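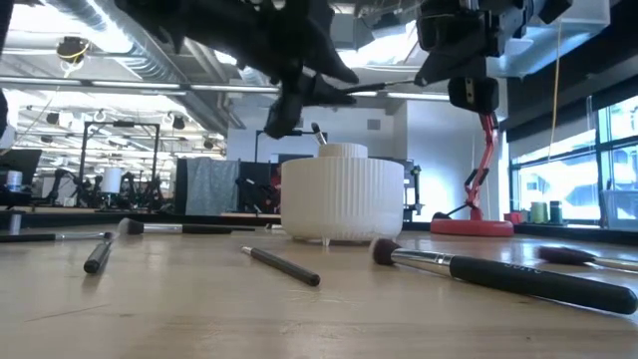
Feb 25, 2025
By Ha-neul Jang

Makeup brushes fail in two places: the tip of the bristle and the inside of the ferrule. Everything I know about storing them follows from those two points, and most of it I worked out slowly over the years by ruining brushes that had done nothing to deserve it.

Last October I went through every drawer, bag and cup where brushes had accumulated and put them on one table. I had been meaning to do it since the move to Crenshaw, when the bathroom got smaller and the drawer under the sink turned out to be six inches deep at the front and four at the back, on account of the trap. A face brush will go into four inches only if you bend something. What follows is the method I settled on, with the parts that did not work left in.

Sorting

I sort by bristle first and length second. Function comes last, if at all. A catalog will tell you that a brush is for contour or for highlight, but the storage problem doesn't care what the brush is for. It cares how wide the head is, how heavy the handle is, and whether the fibers are natural or synthetic.

Natural hair has a cuticle. It holds powder well, it takes longer to dry, and it can splay permanently if it dries under pressure. Synthetic filament is smoother and more tolerant of washing, but it takes a set if it is left bent somewhere warm. I have one flat foundation brush that spent a summer in a glove compartment and now has a curve like a hockey stick. It still works on one side of my face.

So the first pass is two piles. The second pass, within each pile, is long to short. Short brushes are the ones that cause trouble later, and they need to be identified early. A short brush in a tall container drops below the rim, and the person looking for it in the morning tips the whole container out to get it.

There is also a discard pile. My criteria are as follows. A brush goes if the ferrule rotates on the handle and glue has already been tried once. It goes if it sheds more than a couple of hairs when pulled gently through two fingers after a wash. It goes if it smells of anything at all when dry. It does not go for being ugly, scuffed or missing the lettering on the handle.

The container

I tried three things before the current arrangement.

The first was a flat drawer tray, a Sarnell, the kind with movable dividers. It is well made and I use it for pens now. Laid flat, brushes roll, and a tray with dividers wide enough for a powder brush is wide enough for four eyeliner brushes to migrate under it. Flat storage is fine for people with deep drawers and few brushes.

The second was a canvas roll. A roll is a travel item. Used at home it has to be unrolled each time, which takes a surface the length of your forearm, and the flap lies directly on the bristles. I still use mine on trips.

The third was a straight-sided drinking glass, which is what most people use and which is nearly right. The trouble is the ratio of the opening to the base. A wide mouth lets the handles fan out, the heads lean on each other at the rim, and the larger ones press the smaller ones out of shape. A glass with three heavy brushes on one side will also go over if you look at it wrong.

What you want is a low, wide body with a narrower neck. The body keeps the center of gravity down. The neck holds the handles closer to vertical and limits how many you can put in, and I have come to regard the limit as a feature. Feet of some kind are useful in a bathroom because water gets under a flat base and stays there. Fluting or ribbing on the outside gives wet fingers something to hold, although it also collects powder in the grooves and wants a soft toothbrush every few weeks.

Check the inside depth before you buy. Measure from the rim to the inside floor, since the outside height tells you very little. Stand your shortest brush in it. If less than a third of the handle shows above the rim, that brush needs a different home or the container needs a false floor. I cut a disk of craft foam and dropped it in, which raised everything enough. Some people use glass beads or rice. Beads work, though they make the container heavy and chip the lacquer on handle ends. Rice in a bathroom is an experiment I have already run.

Order of loading

Slim brushes go in first. This is the opposite of what I did for years. If the big brushes go in first they occupy the middle, and the thin ones slide between them and end up at angles, heads buried. A thin brush standing alone will lean on the rim, which is fine. Add the others of its kind one at a time, each leaning a different way, until the neck is divided up like a clock face. Then the mid-sized brushes. The largest powder brush goes last, in whatever gap is nearest the back, so that its head sits above the rest and touches nothing.

Handle down, always. I know there are arguments for storing brushes head down in a guard. Those are arguments about drying, covered below, and they don't apply to a dry brush that will be used tomorrow.

Hold each brush by the handle, near the middle, and not by the ferrule. On a slim brush the ferrule is thin metal crimped over wood with a bit of glue inside, and a squeeze at the crimp a few times a week is enough to start it turning. Lower the brush until the handle end touches the floor of the container and then let go. Dropping it the last inch chips the end, and a chipped end lets water into the wood the next time you wash it.

If you share a bathroom, use two containers. One for eyes and one for everything else is the usual split. Ours is by person, which has prevented several conversations.

Washing and drying

I wash before loading. Putting dirty brushes into a clean container means washing the container too.

Water should be lukewarm. Hot water softens the glue in the ferrule. Wet the bristles only, pointing down, and keep the waterline below the metal. I use plain unscented bar soap in the palm of the hand. I have also used the Drernach solid cleanser, which lathers faster and leaves a slight film that takes a second rinse to clear. The silicone mats with ridges are good for dense foundation brushes and too rough for natural hair.

Rinse until the water runs clear, press in a towel without twisting, and reshape the head with your fingers while it is damp. Whatever shape it has at that point is the shape it will keep.

Drying is where the ferrule gets ruined. A wet brush stood upright drains into its own handle. The glue swells, the wood swells, the lacquer splits just below the metal, and the head is loose within a year. Lay the brush flat with the head hanging over the edge of a counter so that air reaches all sides, or hang it head down from a rack. I use the counter with a folded towel under the handles. Small synthetic brushes are dry by morning. A dense natural powder brush can take a full day and a half in winter, and it should not go into the container until the center of the head feels the same temperature as the outside. Cool in the middle means damp in the middle.

I tried a spinner, the Meka, which grips the handle in a rubber collar and throws the water off. It does what it says. It also throws it onto the mirror, and the collar sizes skip over the exact diameter of the brushes I use most. I gave it to my sister, who has more patience and a larger sink.

Intervals

Brushes used with liquid or cream get washed weekly. Powder brushes get every second or third week, depending on how often they have been out. The container gets emptied and wiped when the powder brushes are done. There is always more fallout in the bottom than seems possible, mostly eyeshadow, in a color I don't remember owning.

I keep a strip of masking tape on the underside of the cabinet shelf with the last wash written on it in pencil. When the strip is full I put up a new one.

Still unresolved

Dust. An open container collects it, and a closed one traps whatever moisture is left. I have looked at acrylic cylinders with lids and they all seem to be sized for a set with no powder brush in it. For now the container lives on the shelf farthest from the shower, and the large brush gets a tap against the wrist before use.

The other problem is the angled liner brush, which is so light that it rides up whenever a neighboring brush is pulled out, and about one morning a week it comes out entirely and lands in the sink. I have considered a small weight on the handle end. If I try it I will write it up.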